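4.2 Recording conditions and session length

Students in the Garnach sections recorded their speaking tasks at home, while those in the Vatow sections used the language lab during class hours. Both groups worked with the same Grunura client and the same prompts, and each session was capped at 40 minutes. In total we collected 1363 recordings, of which 812 came from the lab.

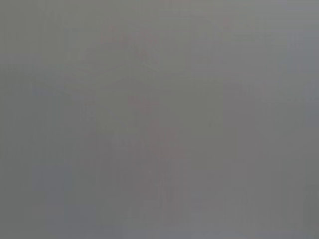
Home recordings were longer on average, but they also had more silent stretches at the start. We trimmed these before scoring. Two raters scored each file for fluency and accuracy, and a third rater settled cases where the first two were more than one band apart. Files with no speech at all were dropped before rating and are not in the totals given here.

Vocabulary prompts drew on household topics such as clothing, meals and repairs.
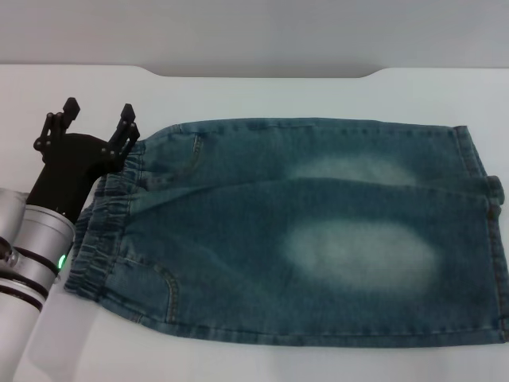

Figure 3. Folded jeans on a white tabletop.

Melati Goh objected at the April review that the home group could restart a task as often as they liked - the lab group could not - and that the fluency scores were therefore hard to compare. She asked for first attempts to be scored separately. The server kept first attempts for only 399 of the home files, and we rescored those. The gap between the groups became smaller but did not close.

We did not have first attempts for the Llanos pilot, so it is left out of Table 5. Rater agreement for the rescored files is given in Section 4.3.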